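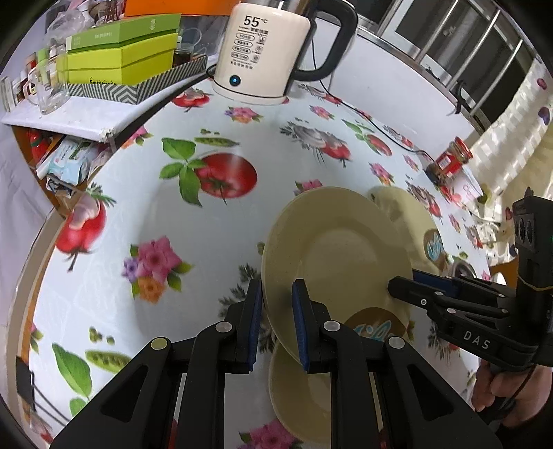 On 8/10/25 Paora Lockyer wrote:

> I have two boxes of my aunt's Donnelly plates to get from Milturach to
> Brurnen in January. The carrier wants them packed flat, in stacks. I was
> always taught to stand plates on edge. Which is it? Also, is newspaper
> all right? I have plenty of it.

On edge, Paora. A plate lying flat takes the weight of everything above it, and the bottom ones go first. I have sent almost 400 plates that way and lost two, both in a box I let someone else close.

Skip the newspaper for anything with a matte glaze. The ink rubs off and is a pain to get out of the foot ring. Plain packing paper is cheap - I buy the 1,000 sheet bundle from Burero and split it with my sister. Two sheets per plate, then crumpled paper at the bottom of the box and down the sides. Nothing should shift when you rock it.

Bowls are different, I nest those with paper between.

If the carrier insists on flat stacks, ask whether their cover still applies when you pack the boxes yourself. Mine would not put it in writing, so I drove them over.

Does anyone on the list still have the dish-pack boxes with the cardboard dividers? I could use a few.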